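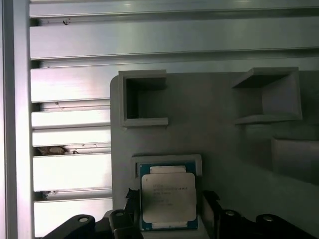
*Aluminum slats, close up.*

**Notes for "Who Answers the Phone?" (second half of the session, after Parisa)**

Thank Parisa Ghorbani for the intro. Water first, then go!

Open with the question straight away: how do we know what people think about a local tax before they vote on it? Pause. Let someone shout out "polls." Someone always does.

**Slide 2: the Wallis survey**

- 2,913 completed interviews, all adults living in Wallis, phone and web combined
- The vote was on the library levy. It's small and dull on paper, and I love it, because hardly anyone had a party cue to lean on
- We asked the same people in three waves. Say this slowly, it matters for everything after

What I want them to feel here is how rare this is. Most of us get one snapshot of a town and then have to guess how opinions moved. We got to watch the same person say "no idea" in the first wave and give a firm yes in the third!

**Slide 3: the wording experiment**

Half the sample heard "levy," half heard "property tax increase." Ask for a show of hands: which one got more support? (Everyone will say levy. They're right, but wait for the next slide.)

**Slide 4**

The gap was 17 points in the first wave and 3 by the last. Let them look at the chart. Don't talk over it.

Then: people learned. They read the mailer, they argued with a brother-in-law, they went to the meeting. By the end the label hardly mattered. Abilio Herrero thinks some of this is just people getting used to our questions, and he may well be right. Give him credit by name and say we're running a fresh sample in May to check.

**Slide 5: the open answers**

My favorite part, so watch the clock. Fatemeh Tabrizi and Melaniia Didenko read and coded every one of them. Read out two:

> "I'd pay it if they'd stay open past six."

> "Ask me again when I've seen the roof."

Neither of those fits on a five-point scale, and both tell you how the person is going to decide.

**Slide 6: what we don't know**

- Renters are thin in the sample. We weighted, but weights only stretch what you have
- Wallis is one town. Ruson votes next and looks quite different
- We never asked where people got their news in wave one (my mistake, own it)

If Behrouz Shirazi is in the room, point people to him for the weighting questions. He enjoys them more than I do.

**Questions:** up to 17 minutes. Repeat each one into the mic. Handouts are on the table by the door.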